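Walking to work, month four

Back in June I decided I would stop taking the bus to the office and walk it, both ways, whatever the weather. A few of you have written to ask how it's going, so I made a big pot of tea and sat down to tell you properly.

The route runs from my end of Fernton down past the old Geraghty bakery and over the footbridge into Latley. My phone says it comes to a little over 3,000 steps each way, and I'm no athlete, so the first couple of weeks left me worn out by lunchtime. Then one morning I got to the footbridge and noticed I'd been thinking about my sister's birthday cake the whole way – I hadn't thought about my legs once!

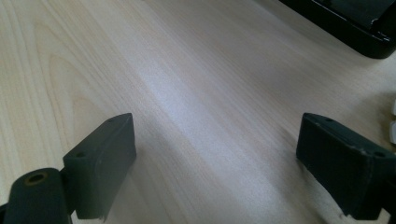 The other thing I've loved is the people. I rode the 102 bus for years and never learned a single name on it, and now I say good morning to Bezawit Ambaye, who opens up the flower stall, and to Mr. Sison and his very slow beagle. I used to be at my desk by 9 with my jaw already clenched. These days I come in a bit pink in the face and ready to talk to anybody, which my coworker Randa says is a mixed blessing.

Rain was my big worry, and I've had plenty of it. A long coat beats an umbrella on that bridge, where the wind comes from every side at once. I keep dry socks in my desk drawer (2 pairs, after one very sorry morning), and I've started switching between pairs of shoes so that none of them has to go out two days running. My feet have thanked me for that. So has the hall closet, which was getting a little ripe.

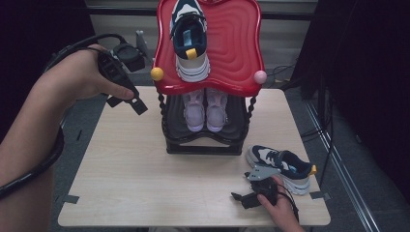

What I'd like to try next

Maeve Lynch wants me to take the long way home through Melinon Park while the leaves are turning, and I've promised her I will. It adds a hill, so I may be grumbling by the time you hear from me again. If you have a good recipe for something hot that travels well in a thermos, please leave it in the comments.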